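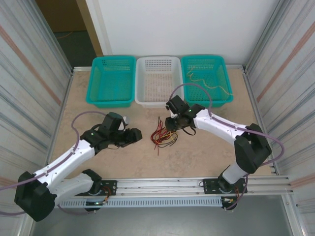 A beige tabletop with a mottled, stone-like pattern

Why Do Speckled Surfaces Hide Crumbs?
Project report by Imtiaz Navaratnam and Jahangir Paul

Our question came from breakfast! Jahangir's family swears their speckled kitchen counter stays cleaner than the plain one at my place, and we wanted to know if it really does or if it just looks that way.

In March we printed two sheets, one plain tan and one speckled, and scattered 30 toast crumbs on each. Then we asked 19 classmates to find as many as they could in seven seconds. The speckled sheet won by a mile - almost everyone found fewer crumbs on it, and a few people were sure we had forgotten to put any down.

We loved reading about why this works. Your eye looks for edges, and a busy pattern is full of them (moths on tree bark use the same trick). Crumb size mattered too, and the big ones got spotted fast on both sheets. Next time we want to try pepper, and a darker pattern with larger spots.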